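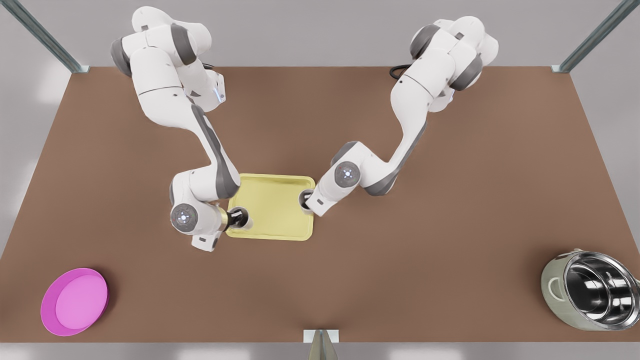
Why Is There No Brown in the Rainbow?

By Zainab Aliyu

Brown is one of the most common colors on Earth. Soil is brown, tree bark is often brown, and so are plenty of bears, boots and potatoes. But look at a rainbow and you will not find it anywhere.

Sunlight is a mix of many colors. When it passes through raindrops, the drops bend each color by a slightly different amount, and the colors spread out. You get red, orange, yellow, green, blue and violet. Brown has no band of its own.

So what is brown?

Brown is mostly dark orange. If something sends a lot of orange light to your eyes compared with the things near it, you call it orange. If it sends much less, you call it brown. Your brain is always comparing one thing with its neighbors.
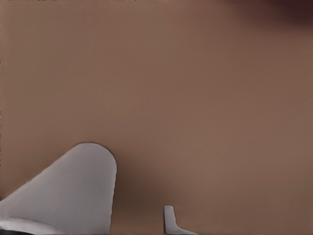

A computer screen uses the same trick. It has no brown lights inside. It makes brown with a medium amount of red light, a smaller amount of green, and very little blue. If you look at that same patch in a dark room with nothing else lit, it may start to look orange.

Mixing brown paint

There are 2 easy ways to get brown from a paint box:

Mix orange with a little black.
Mix orange with blue, adding the blue a bit at a time.

Red, yellow and blue together also make brown. More red gives you a warm brown like brick. More blue gives you a colder, darker one. If it turns nearly black, add some yellow.

Brown from the ground

People painted with brown long before there were paint shops. They dug up colored earth, ground it into powder and mixed it with water or fat. The color in this earth comes mainly from iron, the same metal that makes an old nail go rusty. One kind of brown earth is called umber. It has iron and manganese in it. If you heat it strongly, it turns redder and is sold as burnt umber.

The little museum in Prutness has 115 jars of ground earth on its shelves, and most of them are some sort of brown. The labels have names like "fox" and "wet bark."
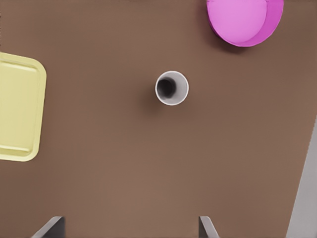
Brown in the kitchen

Bread dough is pale when it goes into the oven. As the outside gets hot and dry, sugars and proteins react with each other and make new brown substances - and new smells and flavors too. This is called the Maillard reaction (say "my-YAR"). The middle of the loaf stays damp and cooler, so it stays pale.

A cut apple turns brown in a different way. No heat is needed. Cutting the apple lets air reach the juices inside, and the cut side slowly darkens. A squeeze of lemon juice slows this down.

Words to know

Pigment: a colored powder used to make paint.
Umber: a brown earth used as a pigment.
Manganese: a metal found in some rocks and soils.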